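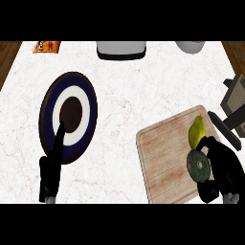
Marble countertop, computer rendering.

Call for Participants: Conflict News Reading Study

Brarska is looking for adults who follow news about wars and armed conflicts abroad to take part in a reading study this spring. We want to know how people make sense of casualty reports when the first numbers change, when two outlets disagree, or when a story drops out of the news before it is settled.

The study is led by Yuzhen Zeng. Tài Nghiêm handles scheduling and payments and will be your contact from start to finish.

What you will do

You will read short news reports about attacks, ceasefires, elections held under military presence, and troop withdrawals. Most of them are between 300 and 600 words long. After each one you answer a few questions about what you think happened, how sure you are, and which parts you would repeat to someone else. There are no right answers and you will not be graded.

The reading is spread over 5 weeks. Each week you get 20 reports through Ornine, our online reading page. You can do them in one sitting or spread them out, but each week's set closes on Saturday at 9 p.m. Eastern. A set that is still open at that time is saved as it stands, and you go on to the next one.

At the end there is a phone interview of up to an hour. We will ask you about your usual news habits and go back over some of your answers. The interview is recorded and typed up. Your name is taken off the transcript before anyone outside the project team reads it.

Who can apply

You can apply if you are 18 or older, live in the United States, read English comfortably, and read or watch foreign news at least three times a week. You need a computer or tablet. The reading page does not work well on phones.

We have enough people with graduate degrees in politics or journalism from the first round. We would like to hear from people in other lines of work, from night-shift workers, and from people who get most of their news by radio. Veterans and people with family in a country at war are welcome, but please read the next section first.

You cannot take part if you now work for a news outlet, a political campaign, or a defense contractor.

About the material

Some reports describe bombings and civilian deaths. There is no video and there are no photographs of the dead or injured, but the text is sometimes detailed. You may skip any report without giving a reason and your pay stays the same. You may also leave the study at any point and be paid for the weeks you finished.

Pay

Participants who finish all the weekly sets and the interview receive $500. It is paid by check or bank transfer after the interview. If you leave early, you receive $80 for each finished week.

The first round had 663 readers. Anyone who took part in that round is not eligible for this one — the reports overlap.

How to apply

Send a short email to Tài Nghiêm with the subject line "Reading study." Include your age, your state, your job or former job, and two or three places where you get your news. Please do not attach a resume. We reply to everyone, usually within a week. Reading starts in April, and applications stay open until the places are filled.

If you are selected, you will get a consent form to sign and a practice report to try on Ornine. Questions about how the data is stored should go to Yuzhen Zeng.

Share this (20) | Comments (3)

flekent_reader
Is the interview only by phone? I am hard of hearing and would need to do it in writing.

Tài Nghiêm
Yes, we can do it by typed chat. Mention it in your email and I will set it up that way.

M. Bhattacharjee
Do podcasts count as foreign news? I hardly read a paper anymore but I listen every day on the way to work.

Contact | Privacy | © Brarska | Back to top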